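Progress report to the Herath Fund: Tudik live sessions

We've had a cracking couple of months! Tudik now has 2 headline acts signed for the Clakside run, and the first listening night sold all 300 tickets by Friday teatime. The Brilimholm label has come in as a partner for the EP -- 2,000 copies on vinyl, sleeves by a local printmaker.
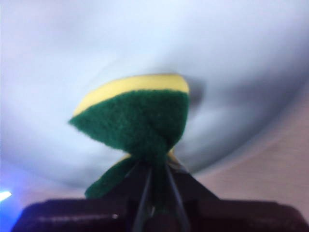 Jui-lin Kwan

Your grant has so far paid for the sound desk hire, rehearsal time and the singers' travel. We're still short of a sponsor for the November show, and I'd love to talk that through with you, as two drinks firms have asked for their logo on the stage backdrop and the bands aren't keen.

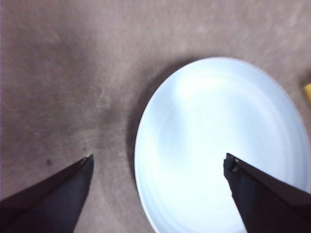 Brilimholm would sooner see the backdrop left plain and the logos kept to the tickets, and has offered to put that to both firms. I'm happy with that if you are. The last 10 support slots go out to new artists next, and the demos coming in are brilliant.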